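Home | Guides | Teleoperation | Hand guiding | Downloads | Contact

How to teach a robot an office task by remote control

This guide is for people who already can move the robot with the remote station, but have not yet recorded a full task. I wrote it after we prepared the office tasks at Ulleo. The work is done around ordinary furniture: a cabinet, a table, small things on a wooden surface. Please read all of it one time before you start.
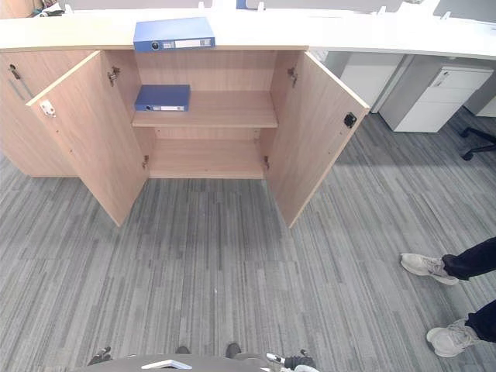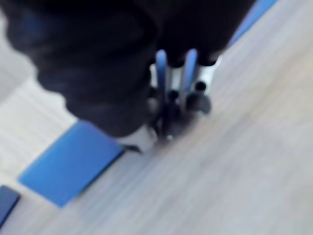
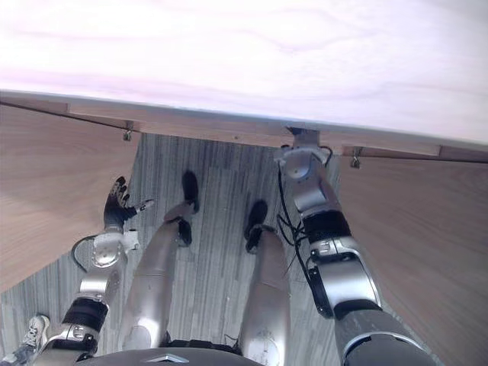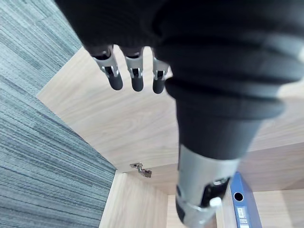 Office furniture and robot hands during the work. First picture: the cabinet with both doors open.

1. Decide where the task begins and ends

Write down the task in one sentence before you touch the controls. For the cabinet we use this one: "Take the binder from the top of the cabinet and lay it on the shelf." If your sentence has the word "and" more than once, you probably have two tasks. Record them separately.

The start position must be possible to repeat. Decide if the doors are open or closed, and keep the same choice for the whole set. A small change in the position of the binder is welcome, because the robot should learn to find it. A door that is open in one recording and closed in the next one makes a different task.

2. Prepare the room

Put the robot close enough that both arms can reach the work without leaning. Open the doors fully by hand and look if an elbow can hit them. Then move each arm slowly to the farthest point of the task and back again, without recording.

Check the cables at the wrists too. They need some free length, but a long loop can catch on a hinge or on a table edge.

One person operates and one person stands near the robot with the stop button. The second person should stand to the side and keep the feet away from the robot's path. This is not optional, also when the task is very easy.

3. Practice before you record

Do the full task two times with recording off. You will see where your hand wants to stop and think. Those stops are the main problem in first recordings — the robot learns your waiting together with your movement.

Work from the head camera when you approach, and change to the wrist camera for the last part. When the wrist moves fast, the wrist picture becomes smeared and small dark objects melt together. Slow down before the fingers go to the object, and wait until you can see the edges again. I usually count to two in my head.

4. Record

Start the recording, wait until the Sedik panel shows the green mark, then move. Keep these rules:

- Approach from the same side each time.
- Close the fingers completely before you lift.
- If you miss the object, go back a little and try again. Do not stop the recording for one miss.
- If you hit the furniture, stop and delete.

For tasks under a table edge, the camera view is difficult. The top of the table hides a part of the work, so bring the arms up slowly and watch the wrists in relation to the rail. If you lose the hand from the view, lower it and begin the approach again.

5. Look at the recordings the same day

For the first set at Ulleo we kept 168 recordings. Mariann Bognár went through them with me, and we removed more than I expected, mostly for long pauses in the middle. Do this while you still remember what happened. Next week you will not know why the arm turned back.

Give each file the task name, the operator and the start position. The training settings we use are 3,000 steps for a first test. If the result is poor, look at the recordings again before you change the number.

Last changed: 6th May. The guide for the Rugemalira hand controllers is on a separate page.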